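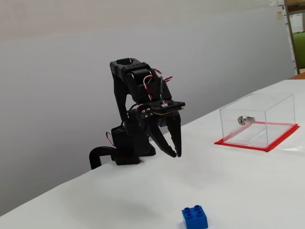

By the Flindden Consumer Desk | Updated Thu 27 May | Filed under: Home & Bills

Extended warranties: your questions

Should I buy the extended warranty at the checkout?
Usually no. Stores push these plans hard, and they don't push things that lose them money. Ask to see the full terms before you pay. If the clerk can only offer a leaflet, keep your card in your wallet.

But the plan is only $2 a week. Isn't that cheap?
Multiply it out. Over three years it comes to more than $300, and plenty of the washers it's sold with don't cost much more than that.

What does "full cover" mean?
Whatever the seller wants it to mean. We read the Fondia plan from start to finish and found 13 exclusions, among them "gradual deterioration." Most things that break in a kitchen have been gradually deteriorating since the day they were plugged in.

Doesn't the maker's warranty cover me anyway?
For the first year, often yes. Check the start date on any plan you're offered. Boyer's plan starts on the day of purchase, so you pay twice for the same months.

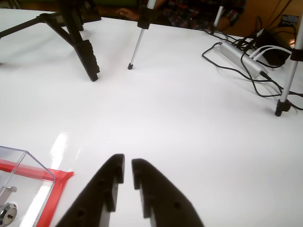

Some plans do start when the maker's cover ends. Those are a better deal, though I'd still want to know who does the repairs and how long they're allowed to take. "As soon as reasonably possible" is not a number of days.

I already bought one. Can I get out of it?
Look for a cancellation period in the paperwork. Watmont gives you 15 days, in writing only, and a phone call doesn't count. Send the letter and keep a copy. After that you may get a partial refund, minus a fee.

Are they ever worth having?
Maybe, if one big repair bill would sink you and the item is known for failing. I'd put the same money in a savings account first. A savings account never asks for the original box.

My plan renewed without asking me. Is that allowed?
It depends on your state and on what you signed. Call your card company as well as the seller. We'll have more on auto-renewal in July.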